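Espinoza certified for county commission runoff ballot

Brarkarmont, August 16, 2000 — The Modanden County elections office on Wednesday's deadline list is not final until signatures are checked, and the check on the petition filed for the District 3 commission seat has now closed. The office certified 398 valid signatures for candidate Espinoza, above the 287 required by the county charter for a seat in a district of that size.

The certification places two names on the runoff ballot. The other candidate, Carketti, qualified in May by finishing first in the opening round, short of the majority needed to take the seat outright. Espinoza finished second but was required to file a supplemental petition under a charter section that applies when the runner-up receives less than a quarter of the vote.

Tomos Price, the deputy clerk who supervised the review, said each signature was compared with the voter registration file as it stood on the day the petition was circulated. Entries were rejected if the signer lived outside the district, if the address did not match the file, or if the date had been left blank. A signer who had moved within the district was accepted when the old address appeared on the registration record.

"The charter does not let us go back and ask people what they meant," Price said. "If the date is missing, the line is struck."
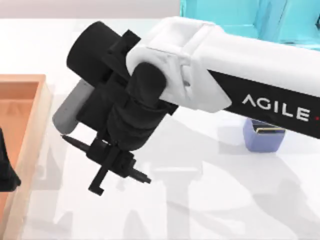 Carketti's campaign had asked the office to set aside six petition sheets on the ground that the circulator's statement was signed before the last voter on the sheet. The clerk's office upheld the objection on three of the sheets and overruled it on the rest. Signatures on the three disallowed sheets are not part of the certified total.

A written notice of the ruling was sent to both campaigns. Either side may appeal to the county court within 10 days, and the court may review the signature comparison as well as the ruling on the sheets. An appeal does not stop the printing of ballots unless the court issues an order to that effect. Carketti's campaign said it was reading the notice and had not decided whether to file. The Espinoza campaign said it considered the matter settled.

The District 3 seat covers the north side of Brarkarmont and the unincorporated land along the county line. It has been vacant since the previous commissioner resigned with part of the term remaining. The winner will serve out that term and will be eligible to run for a full one.

In the meantime the commission has been operating with one member short. Two items have been held over because they need the votes of a full majority of seats, including the vacant one: the revised road maintenance levy and the transfer of the old fairground parcel to the city. Both remain on the table and can be called up at the first regular meeting after the new member is sworn in.

Absentee ballots will be mailed once the appeal period has run. Applications must be signed by the voter and received by the clerk at the county building — a postmark is not enough. Voters who asked for an absentee ballot in the first round need to apply again, as the earlier request covered that election only.

Polling places for the runoff are unchanged except in the precinct that formerly voted at the Modanden grange hall. Those voters will use the school gymnasium on the same road.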